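4. Setting up the Morkness garment steamer

4.1 Filling the tank

1. Unplug the steamer and stand it upright on a level floor.
2. Lift the tank by its handle and turn the cap anticlockwise.
3. Fill with cold tap water up to the MAX line. Do not add scent, starch or vinegar.
4. Refit the cap and press the tank down until it clicks.

Note: In hard-water areas, use half tap water and half distilled water. Descaling is covered in section 5.

4.2 First use

Run the steamer for 3 minutes before it touches any clothing. The first steam may carry dust from the hose — point the head into a sink or an empty bath.

Caution: Steam burns. Keep your free hand behind the cloth and never steam clothes while someone is wearing them.

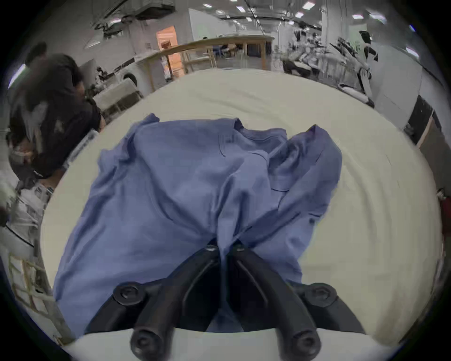

Cotton jersey can be steamed from either side. Start at the shoulders and work down towards the hem, keeping the head moving. Prints and transfers should be done from the inside only.

1. Set the dial to 2 for thin fabrics or 5 for heavy cotton and linen.
2. Wait for the green light.
3. Hold the trigger and pass the head slowly over the cloth.
4. Leave the garment on a hanger until cool.

If the head spits water, lay the hose out straight and let it drain back into the tank. Replacement hoses are sold under part number 271 — the older Flumley hose does not fit this model.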